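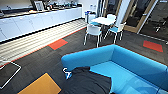 Prestmont Media has agreed to sell its 12 regional newspapers to Nedesow Holdings, subject to regulatory review. The sale covers mastheads, printing contracts and digital archives, along with the leases on four district offices. Furniture and fittings at those offices, down to the bright blue sofa with a black cloth lying across it, are included in the transfer schedule. The Skuvenstead press hall is excluded and will be retained by Prestmont.

All 367 editorial and production employees will be offered positions on their current terms. Accrued leave and long service entitlements will be recognized in full by the purchaser.

Under the agreement, each title keeps its own editor. Nedesow directors may not direct news coverage or election endorsements. Complaints under this clause will be heard by Hinata Ishida, who has been appointed independent editorial adviser.

"The editorial clause is binding for the life of the licence," said Wilson Villca, chief executive of Prestmont Media.

Completion is expected in May. Subscriptions will continue without change.

Media contact: Umut Yalçınkaya, Prestmont Media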